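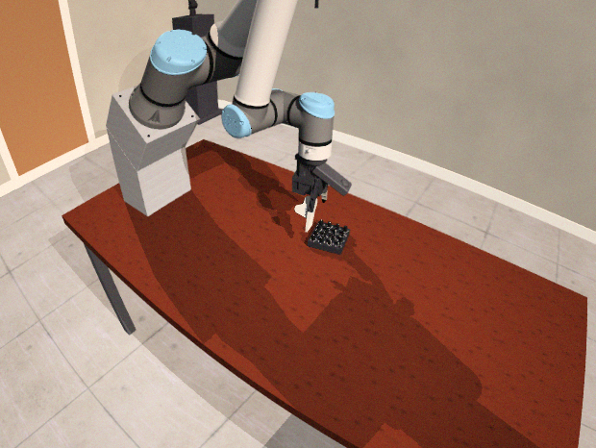
When does the Isanach walking bus start up again?
It sets off at ten past eight on the first morning of the new term in March, from the bus shelter at the bottom of Faulkner Road.

Families in Isanach will be pleased to hear that the walking bus is coming back after its winter break, and with a longer route than before, taking in the new houses at Jikdale for the first time. Noeline Te Moana, who has walked at the front of the line in all sorts of weather, tells us that 33 children have put their names down so far (last spring there were 16, and that felt like plenty on a narrow pavement!).

The line will go up Faulkner Road, past the chemist and over the crossing by the library, reaching the school gate in good time for the bell. Jikdale children join at the corner by the post box at twenty past eight, and parents are kindly asked to be there a few minutes early, as it is hard to keep a long line of small people standing still.

More grown-ups are needed, particularly for the middle of the line. Angus Cosgrove has offered to take new helpers along the route beforehand, which takes around 50 minutes there and back at a child's pace, with a stop to look at the ducks.

There is no charge, though every child must have a form signed by a parent or carer. Forms are at the school office and the library desk, and Isla Hinds is happy to go through them with anyone who would like a hand. Yellow tabards will be given out on the first morning, so please remember to send them back at the end of term.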